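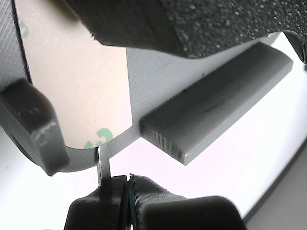

Grip Pad Failure, Cell 2: Photo Record

Posted 22/04/2019 by Hertta Sjöberg, Misitz test shop

The Junance cell stopped on a dropped-part fault in February and again last week. Both times the gripper had closed, the force reading was inside limits, and the part left the fingers during the lift. Nothing was damaged except the part. This page covers the finger and pad side of the problem. The controller logs are kept by Aarne Koskela and are not repeated on this page.

Printed gray part, narrow tab down between the two gripper fingers. The tab is thin and has parallel edges, so there is little to hold if it enters the slit at an angle. The drawing calls for a closing force of 35 N at this point.

Adhesive backing paper on the face of the part. Green print on the liner. Work instruction 339 did not say at which step the liner comes off, and the two shifts read it differently. Danica Delić has rewritten step 4.

Dark textured pad at the top. Coarse surface, uneven lower edge. Pads were being trimmed by hand from sheet stock supplied by Psarras. A die has been ordered.

Finger surfaces. Print lines show on both fingers. With a bare printed face against a bare printed tab, the hold depends a good deal on which way the layers run. Hongmei Qiu reprinted one pair with the layers turned 90 degrees and ran it on the bench. Slip started later, but it still started.

Findings so far

The force sensor reports that the fingers are loaded. It does not report that the part is staying put. In 73 bench lifts with the original fingers the part moved in two of them, and the force trace looked normal both times.

The first stop was logged as operator error. That entry has been corrected.

Interim rules for Cell 2

Guard door closed for every lift, including setup lifts at low speed. The earlier exception for setup is withdrawn.
No hand under a held part at any time - use the tray.
After a dropped-part fault, leave the part where it landed until the fingers have been checked.
Reset by the shift lead only.

Open items

Slip check from the finger position signal: Merja Mäkelä.
Deeper tab on the next print of the part: waiting on Privarent for approval of the changed outline.
Pad thickness tolerance: not yet set.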